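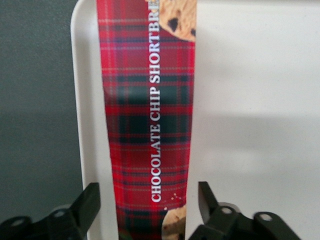 4.2 Narrow packages and the direction of the product name

Long, narrow packages made up a small part of the pantry inventory but caused a large share of the slow answers. Of the 202 packaged foods recorded in the homes, 15 were narrow enough that the product name ran along the length of the pack and would have to be read sideways when the pack was stood on end. Most of these were cookies and crackers. The rest were pasta and one brand of breadsticks.

In the Patberg and Trakow households these packs were kept upright in a door rack or between taller boxes. In the Cirnia household they were laid flat in a drawer, and in the Pacheco household both habits were found, depending on who had put the shopping away. Participants were asked to find a named product with the door or drawer already open, and we timed them from the end of the request to the moment they touched a pack.

When a pack stood upright, participants seldom reported reading the name first. They named the color or the pattern. The shortbread pack in Figure 3 is a good case. The name is set in white capitals on a red tartan ground and reads from bottom to top, and a picture of the cookie sits near the lettering. Asked how they had found it, participants said "the plaid one" or "the Scottish one." Only two mentioned the words "chocolate chip" without being prompted.

This works well as long as a household keeps one product with that pattern. It works less well when plain and chocolate chip shortbread are stored side by side, as they were in two of the homes. The tartan then tells the person which kind of product it is but leaves the flavor open. The flavor has to come from the lettering or from the picture, where the only clue may be a couple of dark chips in a pale cookie. In the upright position, participants tilted their heads or pulled the pack partway out before choosing. Wrong picks were put back in most cases, though at the Saturday sessions, when the shelves had just been filled, several were carried to the counter before the mistake was noticed.

Laying the packs flat removed the need to tilt the head but created a different problem. A pack placed with its back or side up showed the ingredients panel, and participants had to turn it over. Shehu's earlier notes on drawer storage describe the same behavior with tea and spice boxes.

We coded 182 searches in all. Six were dropped from the timing results after another family member pointed to the product. The remaining searches are broken down by storage position in the next section, where upright and flat packs are compared within the same household. Coding was done by Teodora Shehu and checked against the written notes taken in each kitchen.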